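A rulebook for cluttered tables

Kindent has put out its draft good practice guide for hand-held gripper work, and members have until the end of July to comment. It runs to 40 pages. I have read all of them, and I am not convinced that whoever wrote the part on set-up has spent much time in a lived-in room.

Section 2 wants every object on the work surface listed and given a "material class" before the first grasp. Fine for a foam block or a pump bottle. Soft things are another matter, and the guide gives crumpled cloth a single line. 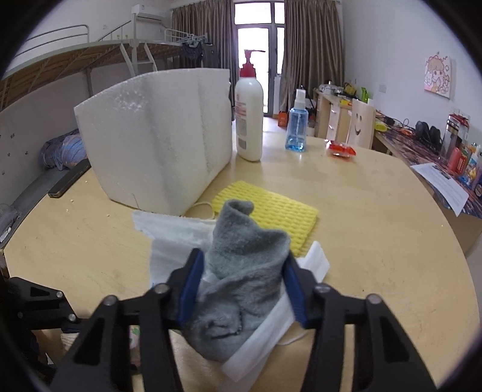
Araceli Cuesta wrote in to say that one line is plenty: at Skerkside they tried a longer rule for fabric, and people ticked the boxes without reading them. She would sooner see a short rule that gets checked. I take the point, though I'd like to know who does the checking. The draft doesn't say.

Then there is grip force. The guide asks for "suitable" pressure on fragile items, a word that could cover almost anything. Polystyrene sheds crumbs, and there is no advice on whether to clear them between takes or leave them and make a note. 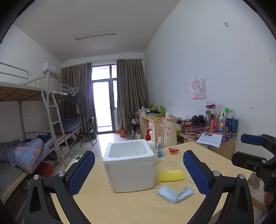
How to comment

Send remarks to Ainhoa Miranda at Figueroa, quoting the section number. Please keep them under 400 words. The last draft drew 868 comments, and I have yet to find one that changed a clause.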